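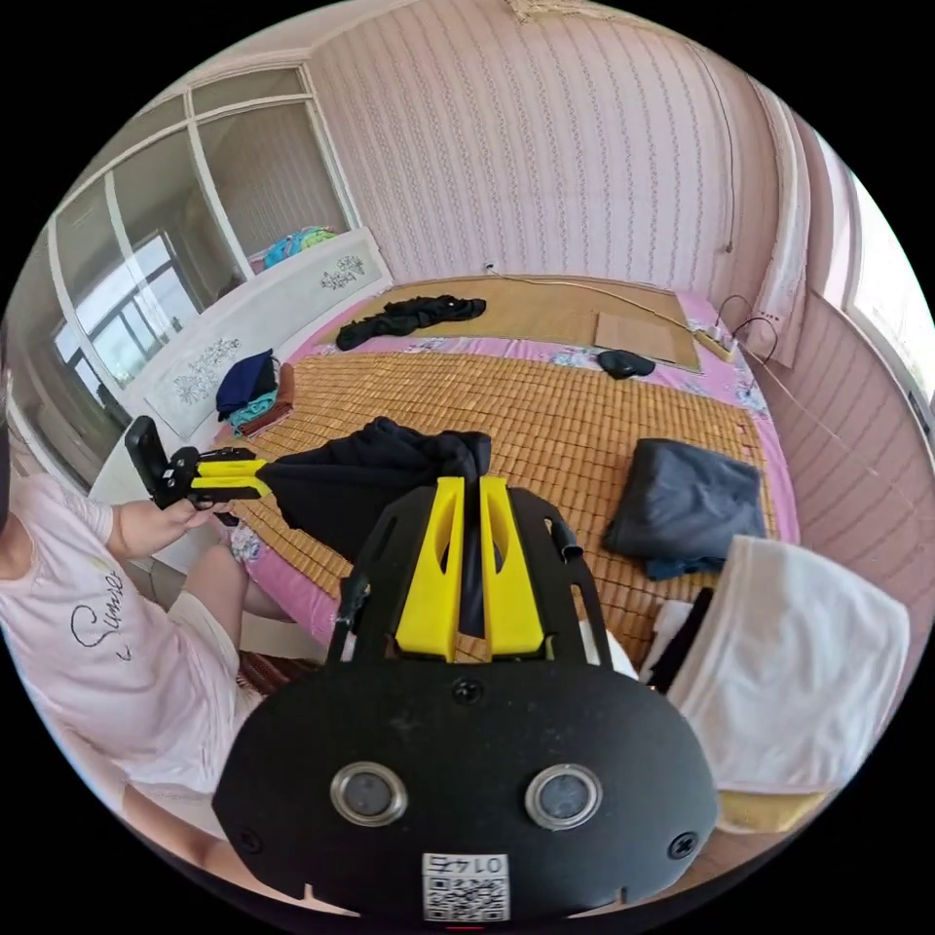
May, early

Woke at 6 to the smell of somebody's plastic. It comes in from the Pidbridge side when there's no wind to speak of, sweetish at first, then like a hairdryer that has given up. I shut the window, which made the room warm and did nothing about the smell, as it was already in the curtains.

The county air page had us down as "moderate". I have lived with moderate for 17 years now. Moderate is when you can see the water tower. Poor is when you remember where the water tower is.

Walked down to the river before breakfast to look at the meter, as I've promised to do every morning this month. It's a small white box screwed to the pumping station wall, bought by the Kirnska residents' group after a jumble sale and a good deal of arguing. At the bottom of the steps it read 25, in the lane behind the garages rather more, and I wrote both down in the notebook with the time. My pen ran out halfway through the second one. The rest is in eyebrow pencil.

The Lu was low and brown and had a mattress in it. A heron was standing on the mattress. I'd like to report that it looked disgusted but it looked perfectly comfortable, and caught something while I was there.

Coming back I passed the heap by the allotment gate, still smoking. Hedge cuttings on top for decency, and underneath them a paint tub, a length of hose and what was once a child's paddling pool. There is a sign three steps away that says no fires. Someone had leaned their rake on it.
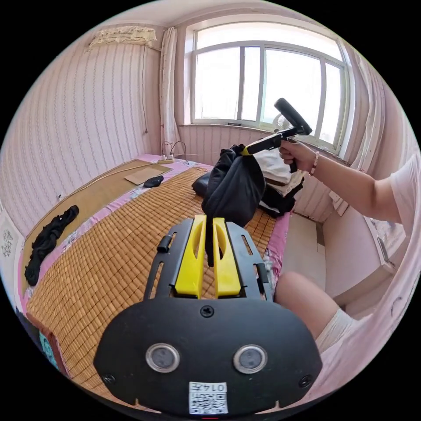 Same day, evening

Public meeting about the new waste collection, in the school hall, on chairs meant for people aged seven. The proposal is that Selitz gets the brown bins first and we get them "in the following phase". I asked when the following phase was. It follows the first one, apparently.

The man from the contractor had slides. One had a green arrow going round in a circle, and he stayed on it for a long time. He said 20 households had tried the scheme and the response was very positive. A woman near the back said she'd been one of the 20 and her bin had been emptied twice since Easter, and he thanked her for her feedback and wrote something down, or moved his pen.

Then it was bonfires. Everyone is against them. I have never sat in a room so united, considering that on a still night you can count on three of them before the news is over. It was agreed that it's mostly people from Selitz. I expect the Selitz meeting will settle that it's mostly us.

I read out my numbers. They were listened to politely, and then I was asked whether I'd be willing to do the evenings as well. Said yes before I'd thought about it. So that's twice a day down the steps until June, and I'll need a new pen.

Window open again now. Rain forecast after midnight. Bins out tomorrow, grey only.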